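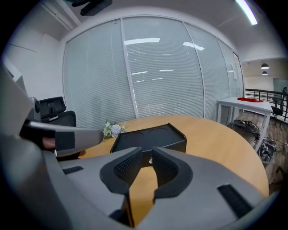
Why does a longer wheelbase make a car feel calmer on the motorway?
The front and rear wheels meet each bump further apart in time, so the body pitches less. Your passengers spill less coffee and credit your driving.

Vehicle Design, handout 8: reading a spec sheet

Take the Galang estate, built at Tesamholm. The brochure shouts about 40 mm of extra length. Check where it went before you applaud — on this car, all of it is bumper.

Boot volume next. Calholm quotes to the roof, Markilura to the parcel shelf, and the gap between the two methods can reach 200 litres of air you can't see out through.

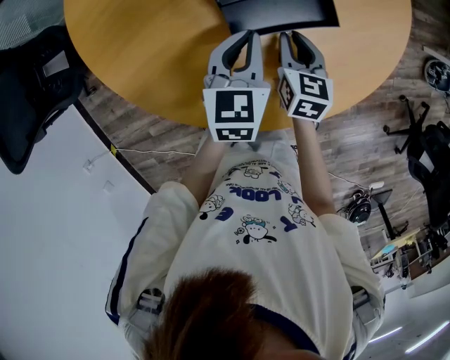 Kerb weight has the same trouble. Some makers include a driver and some don't, so write down which before comparing anything. For the July exercise, use the figures in file 3122 and show your working, including the bits you'd prefer to hide.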